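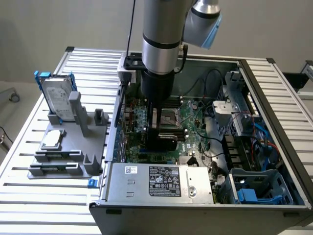
Registration for the Flalier open day at the Dauda workshop is now open to all subscribers of this list. The main demonstration will be the desktop computer cell, in which a robotic arm works inside an open tower laid on its side. Parts have their own places in a gray 3D-printed fixture to the left of the case, with the hard drive standing upright at the rear and the processor in a cradle in front of it. Visitors will be able to watch from both sides of the table and put questions to the Zurkico engineering staff.

Each session lasts 85 minutes and is limited to 30 visitors. Closed shoes are required. Requests for a place should be sent to the list office and should state the name of the visitor's institution.

With regard to the question raised earlier on this list:

> On August 11, 2018, a subscriber wrote:
>
> Our department attended the January visit and found the talk useful, but the group was too large to see the gripper at work near the processor socket. Will the coming open day be arranged differently? We would also like to know whether students may attend.

The January visit was held as a single session for 127 guests. The open day will be divided into smaller groups for this reason. Students may attend when accompanied by a member of staff.

Open Day Office
Flalier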